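Help us time the dips: summer observers wanted

The Camis Observatory is looking for people to join its variable star program, and we would love to hear from you! Our target is Hosoda, a close pair of stars that eclipse each other every few nights. We need many more timings than our own telescope can deliver.

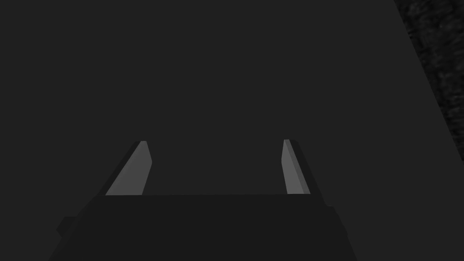 WELTDALE, July - We have places for 25 observers. You'll need a telescope of at least 3 inches, a camera that fits it and a reasonably dark yard. No degree required - if you can find a faint star and stay up late, you're in.

Each observer takes on two eclipses a month and uploads the brightness readings to Nisar, our shared archive. Some 34 nights are already in there, and the curve is starting to look beautiful.

Training is free and runs online in the evening, starting at 8 p.m. Everyone whose data we use will be credited in the final paper.

To apply, send a short note about your equipment and your sky to the observing desk at Camis.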